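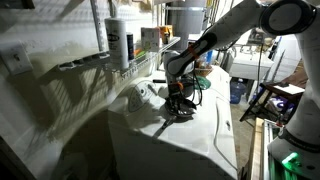
로봇/자동화 > 현장 인터뷰

세탁실에서 그리퍼를 고르는 사람들

가정용 로봇 작업을 연구하는 소규모 팀 Plullora는 요즘 세탁실에서 하루를 보낸다. 두 손가락 그리퍼 두 종을 같은 팔에 번갈아 달아 가며 비교하는 중이다. 하나는 Urano, 다른 하나는 Nkuna. 금요일 오후에 찾아가 하드웨어 담당 엔지니어와 두 시간 넘게 이야기를 나눴다.

왜 하필 세탁실이냐고 묻자 대답이 바로 나왔다. "좁잖아요! 실험대 위에서는 뭘 달아도 잘 잡아요. 그런데 선반 밑으로 팔을 비스듬히 넣고 손목을 꺾는 순간부터 그리퍼 길이 몇 센티미터가 전부가 됩니다. 저는 그게 너무 재미있어요."

시험 항목은 단순하다. 통돌이 세탁기 뚜껑 열기, 뚜껑 닫기, 젖은 수건 꺼내기, 조작부 버튼 누르기. 그리퍼마다 146회씩 돌렸고, 뚜껑 열기에서 Urano는 28번 실패했다. Nkuna는 50번이었다. 숫자만 보면 승부가 난 것 같은데 그는 고개를 저었다.

"Nkuna가 놓친 건 거의 다 뚜껑 앞턱이에요. 손끝이 두꺼워서 틈에 안 들어가요. 대신 수건은 정말 잘 잡습니다. 물 먹은 수건이 얼마나 무거운지 아시죠? Urano는 끌어올리다가 중간에 한 번씩 미끄러져요. 손끝 패드를 바꾸면 달라질 것 같아서 다음 주에 다시 해 보려고요."

제어기는 Dilov를 쓴다. 처음에는 힘 제한을 너무 낮게 잡아서 뚜껑에 닿기만 해도 팔이 멈췄다고 한다. 설정을 조금씩 올리면서 남긴 기록이 431줄이다. 그는 노트북을 돌려 보여 주면서 한 줄 한 줄 설명했는데, 절반쯤은 오타를 고친 기록이었다.

가장 애를 먹은 것은 의외로 케이블이었다. "손목에서 나오는 선에 여유를 얼마나 주느냐, 이걸로 이틀을 썼어요. 짧으면 손목을 돌릴 때 당기고 길면 뭐든 걸려요. 카탈로그에는 그런 얘기가 없거든요."

조명 이야기도 길어졌다. 흰 세탁기에 센 빛이 떨어지면 그리퍼 그림자가 진하게 생기고, 손목 카메라로 뚜껑 경계를 찾는 프로그램이 그 그림자를 경계로 착각하곤 했다. 지금은 조명을 두 가지로 바꿔 가며 따로 기록한다. "처음엔 그림자를 없애려고 했죠. 그런데 남의 집 세탁실 조명을 우리가 정할 수는 없으니까요. 그냥 두고 하기로 했어요."

둘 중 하나만 사야 한다면 무엇을 고르겠느냐는 질문에 그는 한참 웃었다. "오늘은 Urano요. 손끝이 얇은 게 이 방에서는 정말 커요. 그런데 Nkuna에 얇은 손끝을 깎아서 달아 보자는 얘기가 아침에 나왔거든요. 그거 해 보고 나면 또 모르죠. 빨리 해 보고 싶어요!"

새 손끝 시험은 11월에 시작한다. 버튼 누르기 결과는 아직 정리 중이라 이번 글에는 싣지 못했다.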